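The Long Haul to Tulbridge

Most freight-train pictures end in a wreck. "The Sadum Freight" ends in a rail yard with two men arguing over a bill of lading, and it's a better movie for it.

The story is simple. A railroad engineer is fired after he stops his train on an open grade to pick up a stranded work crew, which makes him late with a load of mine timber. Twelve years later he is running a small line of his own out of Tulbridge. The Hofstetter company, his old employer, needs a shipment moved over the same grade in January and has no one else to ask.

The studio shot it in 17 days, and you can tell in places. The same water tower passes the window three times in the opening reel. The office set has a door that doesn't quite close. Once the train leaves town, though, the picture settles down. The long climb takes up most of the second half, with very little talk and almost no music. We hear the engine working and the fireman's shovel.

The lead had played sheriffs and bankers for years and was never asked to do much. He gets more to do in this one. When the Hofstetter agent offers him his old job back, he looks at his gloves for a while and then asks what the timber weighs. That is the whole scene.

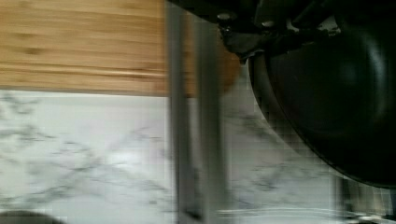
The weak part is the romance, which was added after a preview audience complained. It takes up nine minutes and could be skipped. The comic brakeman also wears thin.

For a long time the only prints in circulation were cut for television. The Vutix disc puts back the missing footage, including the night stop at the bridge, and cleans up the sound. The first run was 310 copies and sold out. A second is on sale now.

569 shares | 12 comments

Contact us | Copyright, all rights reserved | Back to top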